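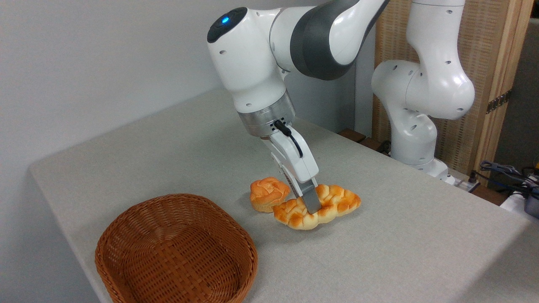

Chapter 9
Enriched Doughs

By now you've made enough lean bread to know what flour, water, salt and yeast do when you leave them alone together. I hope you're a little bored with it, because we're about to throw in butter, eggs, milk and sugar, and a lot of what you learned in the first half of this book is going to bend.

My own start with enriched dough was a disaster. I was 19 and working the early shift at Jollen, a small bakery run by Regula Wieser, and one Thursday she handed me the recipe for her milk rolls and went off to do the ordering. I read the ingredient list, dumped everything in the mixer at once (butter straight from the fridge, all of it!) and turned the thing on. What I got was a greasy, stringy mess that slid around the bowl and never came together. Regula looked at it, said "Again," and walked away.

So let's talk about what went wrong. Fat coats flour. When it gets to the flour before the gluten has had a chance to form, the proteins have a hard time linking up, and you can knead until lunch without getting much of anywhere. Sugar causes a different kind of trouble: it grabs water that the flour and yeast both want, so the dough feels softer than you expect and rises more slowly. Eggs bring water, fat and protein all in one shell, and you'll see in Section 9.2 how we account for each of those in the formula.

The fix for the butter is simple. Mix everything else first, knead until the dough is smooth and stretchy, and then add soft butter a lump at a time. It will look awful halfway through. Keep going.

We'll work with two doughs in this chapter. The first is a light one, with butter at 9 percent of the flour weight, and it's the one I'd pick for braiding, as it holds its shape nicely and doesn't mind being handled. The second is a true brioche at 50 percent, and that one you'll want to chill overnight before you even think about shaping it.

Before you read on, get out your notes from the lean dough chapters and find your rising times. You'll be comparing them with the new ones, and I think the gap will surprise you.

Words to know: enriched dough, baker's percentage, windowpane test, egg wash, retarding

9.1 What Fat Does to Gluten

Start with a small experiment. Weigh out two bowls of bread flour, 80 grams each, and rub a spoonful of soft butter into one of them with your fingertips. Now add the same amount of water to both, stir, and knead each one by hand for five minutes. Stretch a piece of each and write down how far it goes before it tears.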